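Does anybody need a system for rubber bands?

5/9/21

I have my doubts about tidying books. I've read two this year and both of them told me to give every object in the house a home, as if the objects had been writing in to complain. But Jeptoo Kioko lent me the second one back in April and keeps asking how I'm getting on, so I've had a go at the table.

The method, if you can call it that, is to pick one surface and one kind of thing. I picked rubber bands. The book says 45 minutes a surface, which seems generous for a table with a lamp on it.
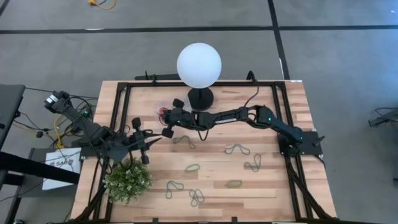 Butcher-block top, globe lamp, little red tangle still to be dealt with.

I'll give the book this much: a small mess looks worse on pale wood. On the old dark table from the sale in Girnton you could lose things for years and be quite content. On this one every stray bit of something shows up. Whether that makes you tidier or just crosser I couldn't tell you. I'm leaning towards crosser.

Then there's the chapter on "dropped items", a whole chapter, 32 pages, and it comes down to looking at the wood as well as at what's on it. Fine. I looked. I like pale wood, knots and all, but I'm not convinced that gazing at it has improved my character.
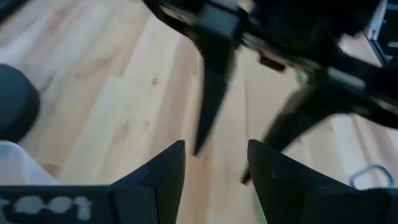

Honey-coloured planks, with a small dark knot.

The bin is where I part company with the author. She wants everything in matching boxes with lids and printed labels, and the ones she likes (Hägglund, naturally) cost more than I'd spend on anything I was going to put rubber bands in. A clear plastic bin does me nicely. You can see the pink and orange and yellow ones from outside, so what would the label say? "Rubber bands, as you can see"?

My other quarrel is with sorting by colour. Teal here, lime green there. Has anyone ever needed a band so badly that it had to be teal? They go in together and they can come out together.

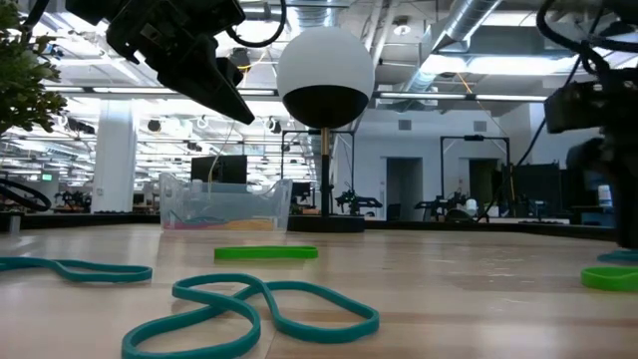 Jeptoo says the colours are beside the point and it's the size you sort by, because a big band in with small ones knots the lot, and would I please read chapter four again before I write anything else. I have read it again. It still doesn't say what to do with the ones that have lost their stretch, which in my old drawer was most of them.

Shelves next, if I can be bothered.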